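Grustari Set-Top Player – User Manual
Section 4: Installing the player and watching your first series

Revision of September 26, 2018. Valid for the models sold by Chisholm and for the models without a logo on the front.

4.1 Before you begin

Please read the whole section one time before you connect anything. The installation takes about 30 minutes, and most of this time the player works alone.

You will need:
– the player and its power adapter
– the HDMI cable from the small bag
– the remote control with two AAA batteries (the batteries are not in the box)
– the name and password of your home network
– the card with your activation code

The activation code has 21 characters. It contains no letter O, so every round sign on the card is a zero.

CAUTION: Use only the power adapter which came with the player. The adapter of the older Dornitz receiver has the same plug but a different voltage, and it can damage the player permanently.

4.2 Connecting the player to the television

1. Switch off the television.
2. Put the player on a flat and dry surface. Leave a hand's width of free space on both sides for the air.
3. Connect one end of the HDMI cable to the player and the other end to a free HDMI input of the television. Remember the number of this input.
4. If you use a network cable, connect it now to the socket marked LAN.
5. Connect the power adapter to the player first, and then to the wall.
6. Switch on the television and choose the input from step 3.

The light on the front is orange during the start and becomes white when the player is ready. The first start is longer than the later ones.

Note: If the screen stays black but the light is white, the television is probably showing another input. Go through all the inputs slowly and wait a few seconds at each of them. 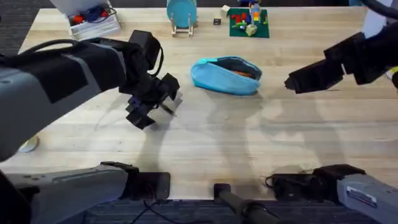
4.3 Pairing the remote control

1. Open the cover on the back of the remote control and insert the batteries.
2. Stand in front of the player, not more than one metre away.
3. Press and hold the buttons HOME and BACK together until the small light on the remote control blinks twice.
4. Release both buttons. The message "Remote control found" appears on the screen.

If the message does not appear, take out the batteries, wait a moment and repeat from step 1. With two players in the same room, please disconnect the second one during the pairing.

4.4 Language, network and activation

1. Choose the language of the menus with the arrow buttons and press OK. This is only the language of the menus. The language of films and series is set separately, see 4.6.
2. Choose your network from the list and type the password. Capital and small letters are different.
3. Wait for the test of the connection.
4. Type the activation code from the card. You do not need to type the hyphens.
5. Choose whether the player may install updates at night. We recommend "Yes".

After the activation, the player loads the programme guide. Please do not disconnect the power during this time – the player would have to begin the loading again.

Note: The code can be used on one player only. If you have bought a used player, ask the previous owner to sign out first, under Settings > Account > Remove this player.

4.5 Finding and following a series

The catalogue has more than 700 titles. You can look through it by genre, by year or by the name of an actor.

To follow a series:

1. Press HOME and choose "Catalogue".
2. Open the search field at the top and type at least three letters. We will use the crime series Skelevville in these steps.
3. Select the title and press OK. The page of the series opens, with the seasons on the left and the episodes on the right.
4. Choose "Follow". A small star appears next to the title.

From now on, new episodes are shown in the row "My series" as soon as they are published. Some series are announced before they have any episodes. You can follow these also. Their page will show only the summary, the cast and, if it is known, the month of the first episode, for instance "April".

Please note that the announced month comes from the producer and it can change. The player corrects it automatically at the next update of the guide. 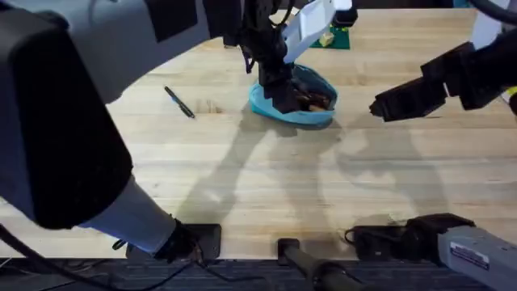

4.6 Sound and subtitles

1. Start any episode and press the button with the speech bubble.
2. In the upper row, choose the language of the sound.
3. In the lower row, choose the subtitles or "Off".
4. Press BACK to return to the episode.

The player remembers your choice for each series separately. If you want the same setting everywhere, go to Settings > Playback > Use for all titles.

Not every title has all the languages. When your language is missing, the player uses the original sound and shows subtitles, if they exist.

4.7 Saving episodes for later

Episodes with an arrow symbol can be saved in the memory of the player and watched without a network.

1. Select the episode, but do not start it.
2. Press and hold OK until the small menu opens.
3. Choose "Save".

A saved episode stays available for 30 days. After this it is removed, also when you have not finished it. You can save it again if it is still in the catalogue.

CAUTION: A reset to factory settings deletes all saved episodes and the list "My series". The reset cannot be stopped after you have confirmed it.

For profiles and the child lock, continue with Section 5. If the light on the front is red, see the table of errors in Section 8.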